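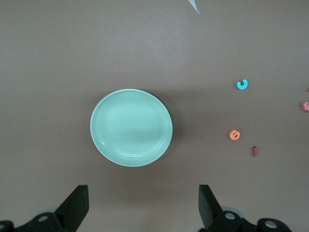
탁자 위의 연한 민트색 접시

클라스턴포트(Clastunport) 모레이라 통조림 공장 공개일 방문기

10월 공개일에 맞춰 모레이라(Moreira) 공장에 다녀왔다. 정어리와 고등어를 주로 다루는 생선 통조림 공장으로, 평소에는 견학을 받지 않고 봄과 가을에 한 번씩만 문을 연다. 신청은 공장 홈페이지에서 받는데, 가을 회차는 공지가 올라온 날 저녁에 오전 시간대가 다 찼다. 나는 오후 첫 회차로 들어갔다.

가는 길

기차역에서 공장까지는 656번 버스를 탔다. 역 광장을 나와 오른쪽에 있는 정류장에서 타야 한다. 길 건너편 정류장에도 같은 번호가 서지만 그쪽은 언덕 위 주택가로 올라가는 방향이다. 버스는 시내를 한 바퀴 돌고 나서 부두 쪽으로 내려간다. 내리는 곳은 '구 세관 앞'이고 공장은 거기서 방파제 쪽으로 걸으면 나온다. 버스 안내 방송이 작아서 창밖을 보고 있는 편이 낫다. 붉은 벽돌로 된 세관 건물이 보이면 벨을 누르면 된다.

차로 오는 사람은 프리토덱(Pritodeck) 주차장을 쓰라고 안내문에 적혀 있었다. 프리토덱은 옛 하역장을 고쳐 만든 2층 시장 건물인데 아래층이 어시장, 위층이 식당가다. 공장에 접수할 때 주차권을 보여 주면 도장을 찍어 준다. 나는 차가 없어서 써 보지 않았다.

점심은 프리토덱 위층에서 먹었다. 생선 수프와 빵을 시켰고 맛은 평범했다. 창가 자리에서 배가 들어오는 것이 보여서 시간을 보내기에는 좋았다. 아래층 어시장은 오후에는 거의 닫으니 생선을 보려면 아침에 가야 한다.

접수와 준비

접수처는 정문 옆 경비실 건물에 있었다. 이름을 확인하고 흰 가운, 머리망, 신발 덮개를 받는다. 반지와 시계는 빼서 사물함에 넣어야 하고, 귀걸이도 마찬가지다. 사물함은 동전을 넣는 방식이고 나중에 동전이 도로 나온다. 동전이 없는 사람이 꽤 있어서 접수대에서 바꿔 주느라 출발이 조금 늦어졌다.

출발 전에 작은 강당에서 짧은 영상을 보았다. 올해로 문을 연 지 109년이 되었다고 한다. 처음에는 소금에 절인 생선을 나무통에 담아 팔던 창고였고, 통조림은 그 뒤에 시작했다. 영상 중간에 옛 공장 사진이 나오는데, 지금 방파제 자리에 건조대가 줄지어 서 있는 것이 인상에 남았다. 영상은 자막이 너무 빨리 넘어가서 뒤쪽에 앉은 사람들은 다 읽지 못했을 것이다.

작업장 안은 촬영 금지다. 휴대전화도 꺼내지 말라고 했다.

하역장과 손질실

견학은 생선이 들어오는 순서를 그대로 따라간다. 맨 처음은 하역장인데, 오후라서 들어오는 물량은 없었고 바닥 청소가 끝난 상태였다. 안내 직원이 얼음 창고 문을 열어 보여 주었다. 얼음은 공장에서 직접 만들고, 남는 얼음은 어선에 판다고 했다. 여름에는 얼음이 모자라서 이웃 항구에서 사 오는 날도 있다고 한다.

다음은 손질실이다. 유리창 너머로 보는 구간이라 냄새는 생각보다 약했다. 정어리의 머리와 내장을 떼는 일은 이 공장에서 지금도 손으로 한다. 칼은 손바닥보다 짧은 것을 쓰고 작업자마다 자기 칼을 따로 둔다. 칼을 가는 사람이 매주 월요일에 와서 한꺼번에 갈아 준다고 했다. 누군가 하루에 몇 마리나 손질하느냐고 물었는데, 생선 크기에 따라 너무 달라서 마릿수로는 세지 않고 상자 무게로 적는다는 답이 돌아왔다.

손질한 생선은 소금물에 담갔다가 격자 선반에 올려 찐다. 찌는 방은 문이 닫혀 있어서 들어가지 못했고, 대신 복도에 빈 선반 하나를 꺼내 놓아 만져 볼 수 있게 해 두었다. 보기보다 무거웠다. 찌는 시간은 기름이 오른 철과 그렇지 않은 철이 다르다. 가을 정어리는 살이 연해서 조금 짧게 찐다고 한다.

담기와 밀봉

가장 오래 머문 곳은 담는 방이다. 긴 작업대 양쪽에 사람들이 앉아 생선을 캔에 눕힌다. 꼬리 쪽을 가위로 잘라 길이를 맞추고, 머리 쪽과 꼬리 쪽을 번갈아 놓는다. 그렇게 해야 빈틈이 적다고 한다. 잘라 낸 꼬리 조각은 따로 모아 스프레드를 만드는 데 쓴다.

기름은 올리브유와 해바라기유 두 가지를 쓴다. 올리브유 제품에는 월계수 잎과 통후추가 들어가고, 매운 제품에는 작은 고추를 통째로 넣는다. 토마토소스는 옆 건물에서 끓여 관으로 보내 온다. 소스를 끓이는 날은 부두까지 냄새가 난다는데 내가 간 날은 끓이지 않는 날이었다.

밀봉기 소리가 커서 이 구간에서는 설명이 잘 들리지 않았다. 안내 직원이 마이크를 쓰기는 했으나 뒤에 서면 소용이 없다. 설명을 듣고 싶으면 담는 방에서 나올 때부터 앞쪽에 붙어 있는 것이 좋다. 귀마개는 요청하면 준다.

밀봉한 캔은 씻어서 살균 솥에 넣는다. 솥은 벽면에 나란히 있고 문이 배의 선실 문처럼 생겼다. 한쪽 솥에서는 식히는 작업이 진행 중이었다. 살균이 끝나면 창고로 옮기는데, 바로 출하하지 않고 몇 달을 묵힌다. 기름이 살에 배는 시간이 필요하다는 설명이었다. 창고에는 생산한 달별로 팻말이 걸려 있다. 가장 안쪽에는 몇 해씩 묵힌 캔이 따로 있고, 주기적으로 뒤집어 준다고 한다.

지진(Jisine) 포장실

이 공장에서 제일 비싼 제품군의 이름이 지진(Jisine)이다. 우리말로는 땅이 흔들린다는 말과 소리가 같아서 처음 들었을 때 조금 당황했는데, 옛날에 이 앞바다에서 정어리를 잡던 배의 이름에서 따 왔다고 한다. 이 제품만은 종이 포장을 손으로 한다. 종이를 캔에 맞춰 접고 풀을 조금 바른 뒤 손바닥으로 누른다.

방문객도 한 사람에 하나씩 포장을 해 볼 수 있었다. 쉬워 보였지만 모서리가 자꾸 떴다. 내 것은 무늬가 비뚤어졌다. 옆에 있던 아이는 나보다 훨씬 반듯하게 접었다. 직접 포장한 캔은 가져갈 수 있다.

벽에는 예전에 쓰던 포장지가 연대순으로 걸려 있다. 초기 것은 글자만 있고, 뒤로 갈수록 배와 등대 그림이 들어간다. 수출용 포장지도 따로 모아 놓았는데 같은 그림에 바다 색만 다르게 찍은 것들이 있어서 비교해 보는 재미가 있었다. 설명판이 현지어로만 되어 있는 점은 아쉬웠다. 번역 앱을 쓰려 해도 휴대전화를 꺼낼 수 없는 구역이다.

시식

견학의 마지막은 구내식당에서 하는 시식이다. 여기부터는 사진을 찍어도 된다. 올리브유 정어리, 매운 정어리, 토마토소스 고등어, 그리고 꼬리 조각으로 만든 스프레드가 나왔다. 빵과 삶은 감자가 같이 나오고 음료는 물과 탄산수 중에서 고른다.

올리브유 정어리는 같은 제품을 묵힌 기간만 다르게 해서 두 가지로 내주었다. 오래 묵힌 쪽이 뼈가 더 부드럽고 기름 맛이 둥글었다. 갓 만든 쪽은 살이 단단해서 나는 이쪽도 나쁘지 않았다. 매운 것은 이름만큼 맵지 않다. 토마토소스 고등어는 소스가 달아서 빵 없이 먹기는 어려웠다. 가장 맛있었던 것은 스프레드다. 레몬즙을 조금 떨어뜨려 먹으라고 하는데 그 말이 맞았다.

남은 기름을 버리지 말고 감자를 볶을 때 쓰라는 이야기도 들었다. 집에 와서 해 보니 괜찮았다. 다만 부엌에 냄새가 하루쯤 남는다.

매점

매점은 정문 쪽으로 나오는 길에 있다. 시중 가격보다 조금 싸고, 라벨이 비뚤게 붙은 캔이나 포장이 찍힌 캔은 따로 바구니에 담아 더 싸게 판다. 내용물은 같다고 한다. 공개일에는 기념 틀로 찍은 캔을 파는데 올해 수량은 700개였다. 내가 갔을 때는 아직 남아 있었지만 나올 때는 매운 맛이 떨어지고 없었다. 사려는 사람은 견학 전에 먼저 사서 사물함에 넣어 두는 편이 안전하다.

카드는 되는데 소액은 현금을 달라고 한다. 봉투는 주지 않으니 가방을 챙겨야 한다. 캔은 몇 개만 넣어도 무겁다. 비행기를 탈 사람은 기름이 든 통조림이 기내 수하물 검사에서 걸릴 수 있으니 부치는 짐에 넣으라고 계산대에 써 붙여 놓았다.

돌아오는 길

매점은 오후 6시에 닫고, 버스는 그 뒤로 간격이 길어진다. 나는 버스 한 대를 놓치고 방파제를 걸었다. 방파제 끝까지는 길이 고르고 난간이 있지만 바람이 세다. 낚시하는 사람들이 있었고, 공장 굴뚝은 방파제 중간쯤에서 가장 잘 보인다.

참고할 점

작업장 바닥이 젖어 있는 구간이 있다. 신발 덮개를 씌우면 더 미끄러우니 굽이 있는 신발은 피하는 것이 좋다.
실내 온도가 구간마다 많이 다르다. 얼음 창고 앞은 춥고 살균실은 덥다. 가운 안에 얇은 옷을 겹쳐 입고 갔더니 괜찮았다.
견학 경로에 계단이 두 군데 있다. 승강기를 쓰려면 신청할 때 미리 적어야 한다.
화장실은 접수처와 구내식당에만 있다. 중간에는 없다.
유아차는 접수처에 맡긴다.
생선 알레르기가 있으면 시식만 빼고 참가할 수 있다. 참가비는 같다.

봄 회차는 멸치를 다루는 시기와 겹친다고 한다. 손질 방식이 정어리와 달라서 경로도 조금 바뀐다. 공지는 홈페이지 첫 화면이 아니라 '소식' 메뉴 안에 올라온다.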